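Rules for people who teach grippers

February 25, 2019

I have been asked to write down our house rules. By "asked" I mean that Gunther Fröhlich put a blank page on the shared drive, called it "Rules", and left it there for three weeks like a dirty mug in the sink. So I have filled it in, and since nobody at Lammers reads the shared drive, you lot are getting it as well.

We record hand-held gripper demonstrations. A person picks up the tool, does an ordinary chore with it, and the recording goes off to train an arm that will one day do the chore worse. I joined thinking the hard part would be the chores. The hard part is getting grown adults to do the same thing twice.

Rule one is about markers. The little square on each finger has to be clean, flat and facing the way it was facing yesterday. No thumbs on it. No tape over it, even clear tape, even if the corner is lifting and you only meant to help. In the Skundier batch we lost 39 recordings to a helpful piece of tape, and I still think about it in the bath.

Rule two: start with the fingers open and still, and count to three before you move. Everyone counts to three at a different speed. Gunther counts like a man defusing something.

Rule three is the one we argue about, which is how tidy the table should be.
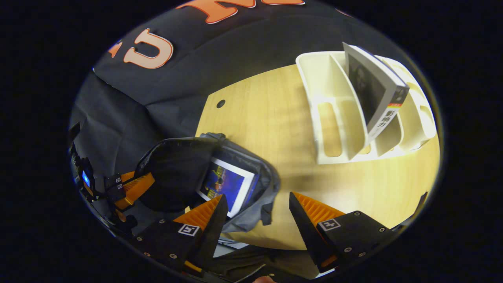 Gunther's view is that a table should be set from a written list, every item in its place, or you can't say afterwards what the machine was meant to be learning. He has said this in three meetings and once through the door of the gents.

I see his point and I think he's wrong. A bag with its mouth open and a book standing in a desk organiser is what a table looks like when people live near it. Drape a shirt over the edge and it's closer still. If the arm only ever meets bare wood, it will go to pieces the first time it meets a sleeve. The Meliler guide, which we borrowed from the last place I worked and have never given back, says to vary the background and keep the task fixed. It says so in bold, and then spends four pages on cable ties.

So the wording we've settled on, for now, is this. Clutter is allowed. Clutter that moves during a take is not. Anything you wouldn't want a stranger to read gets turned over before you start, and that includes bank letters, prescriptions and whatever it is you keep writing in that notebook.

Rule four: bad takes get labelled, never deleted. If you drop the thing, say you dropped it. The Clikero set came to 309 takes and the dropped ones were the most use to me, which did wonders for my confidence and very little for anyone else's.

Rule five is charge the batteries. I don't know why it has to be a rule. It does.

There's a sixth about biscuits, still in draft. Gunther wants the lot signed off in March, and has asked for numbered paragraphs.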